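About Manari Community Radio

Manari Community Radio is a listener-supported station serving Clarnville and the surrounding towns. Our signal covers a radius of 50 miles, and all programs are also streamed online.

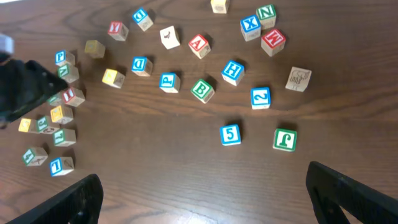
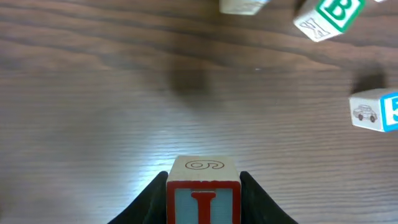
Wooden alphabet blocks.

The station broadcasts news, regional music and school sports from its studio in the Portela Building. Station manager Jeferson Honorato oversees a staff of 20. Local organizations may submit announcements through the front office. The annual membership drive is held in August.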